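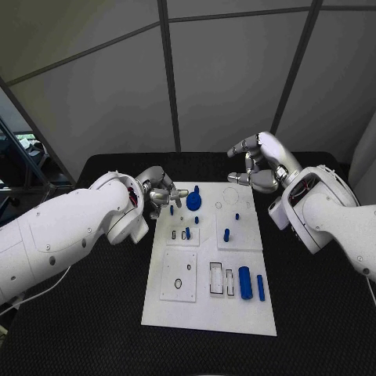

Both hands over the board, with the blue gear-shaped part between them at the top.

New house rules for board work

The good practice sheet for two-handed assembly is finished, and I couldn't be happier with it! It runs to 13 rules on a single side of paper, and it applies from July at both the Pamden and Clunine benches. If you run, reset or score trials on the peg and slot boards, it's for you.

We've needed this for ages. Leonie Tanner went back through 2,142 logged runs over the spring and found 286 that couldn't be compared with anything, mostly down to how they were written up. One bench scored a peg as placed when it touched the hole, the other when the hand had let go and moved clear. Both are perfectly sensible (I've argued for each of them in my time), but you can't put them in the same table.

So rule 1 is now the scoring rule. A part counts as placed when it is in its hole or slot, the hand has opened, and the part stays put for 30 seconds with no contact from either arm. Anything else goes down as a partial, with a word or two on what happened. Partials are useful! Please don't tidy them away.

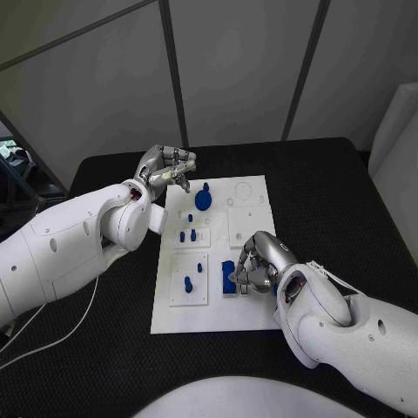 Right hand at the blue block, left hand held near the round knob.

Rules 4 to 6 cover what the second hand may do, and they took the longest to agree. The idle hand may hover over the board, but it may not rest on it or steady it unless the trial plan says so. If it brushes a part that isn't in play, note the part and carry on. If it shifts a plate, stop the run.

Starting layouts get rule 7, which is my favourite. Every layout now has a letter and a printed sheet, and you check the board against the sheet before the arms are enabled. Parts that start lying down should lie the way the sheet shows them. The Brullar group has worked like this for a good while and their notes are a joy to read.

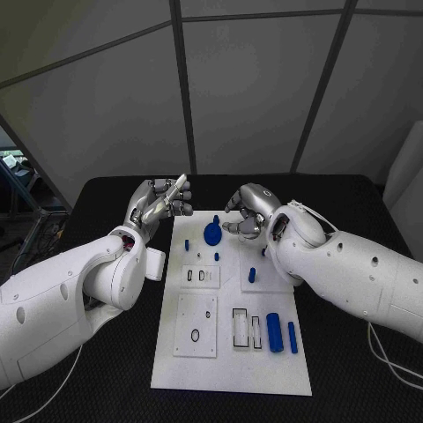

Can I reach in to pick up a dropped part while the arms are paused?
Only once the stop button is pressed and the bench lead has said the arms are safe. A pause in the software doesn't count, however short the reach.

That is rule 9, word for word, and the same goes for cables. Check the slack on both sides at full reach before the first run of the day, and again after any change to a wrist or hand.

Rule 11 deals with speed near the board. Approach moves can be as brisk as your plan allows, but the last stretch before contact is done at the slow setting, for both arms. Plattner asked whether that could be relaxed for the bigger parts. For now it can't, though we'll look at it again when there are some results to go on.
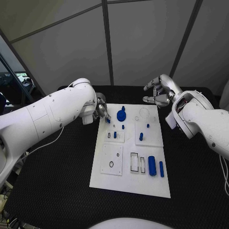 A small blue peg in the fingertips of the left hand, with the right hand open.

Printed copies are in the tray by each bench, and the layout sheets are in the folder underneath. Do scribble on them. Leonie is collecting comments until the end of the month and is especially keen to hear from anyone who finds the wording of rule 5 muddling, as I did on first reading.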